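Hi, I'm Eulalia, and this is the page I wish I'd had when I started renting out my upstairs apartment at Vikley. I get the same questions over and over (mostly from friends thinking of doing it themselves, some from guests), so I've put my answers in one place. Last updated 1 April 2021.

## The basics

**How many places do you rent out?**

Just the one! It sleeps 4 if two of you like each other, and I live downstairs. People assume I've got a little empire going and I really don't.

**How long is the minimum stay?**

Two nights most of the year, and five in the summer. I tried one-night stays the first year and spent my whole life washing sheets. Never again.

**What does it cost?**

$112 a night, plus a $60 cleaning fee that goes straight to Ivana Tapia, who cleans it much better than I do. I hold a $200 deposit and send it back within 5 days of checkout. I've kept it one time, and that involved a candle and a mattress.

**Do you allow dogs?**

Yes, one, and please tell me first. I have a cat who thinks the stairs belong to her and she needs some warning.

## The kitchen

**Is there a full kitchen?**

It's a small one. You get a microwave, a two-burner cooktop, a fridge with a freezer shelf, and a coffee maker. No oven. I went back and forth on the oven for ages and in the end I wanted the counter space more. If you're coming for a holiday and need to roast something, ask me and you can use mine downstairs - several people have, and one family gave me a plate of leftovers that I still think about.

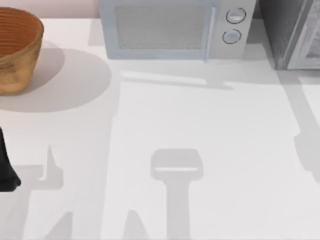

**What do you leave for guests?**

Coffee, tea, sugar, salt, pepper, oil, and a loaf from the bakery on Floswood Road if you're arriving before they close. I used to leave milk too, but half the time it got poured out, so now I ask. Fruit when there's good fruit. In February there is no good fruit and I leave cookies.

**Can I get groceries delivered?**

You can. Rarnar Market drops off until 7 and they know the house. Put "upstairs" on the order or I'll end up with your eggs. If you're driving in, Gál's deli is on the way and the potato salad is worth stopping for.

**White counters? Don't they stain?**

I get this one a lot from other hosts! Mine have held up fine. Turmeric is the enemy, and so is red wine left overnight under a glass. I keep baking soda under the sink and make a paste with a little water, leave it on for ten minutes, wipe, done. I'd choose white again because the room doesn't get much light and it helps.
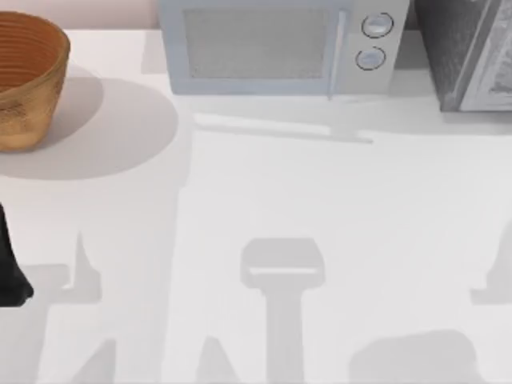 *Woven basket and microwave on the white counter*

## For people thinking of hosting

**Was it hard to get started?**

The paperwork was slow and the rest was fun. I needed a permit from the town, a second smoke alarm, and a different insurance policy. Call your insurance company before you do anything else. I bought the bed first, which was backwards, and then paid for an empty apartment with a very nice bed in it for three months.

**Where did you get your furniture?**

Secondhand, nearly all of it. Qianru Jiang down the street was moving and sold me the sofa, the table and both lamps in one afternoon. The only things I'd say to buy new are the mattress and the pillows. Get a mattress cover too (see: candle).

**How do you deal with bad reviews?**

Badly, the first time. Ragnheiður Kárason, my oldest friend, made me wait a full day before answering it and she was right. The guest said the stairs were steep. The stairs are steep! I put that in the listing now and it hasn't come up since.

**Do you ever get lonely guests who want to chat?**

Sure, and I like it. Some folks I never see at all, and that's fine too. I tell everyone where I am and that they can knock until 9 - after that it's text messages unless something's leaking.

**Would you do it again?**

Yes. I'd start with fewer throw pillows.

## Booking

**How do I book?**

Email is best. Give me your dates, how many of you there are, and whether there's a dog. I answer in the evenings. If I'm away, Rocío Acuña is looking after things and she'll write back instead, probably faster than I do.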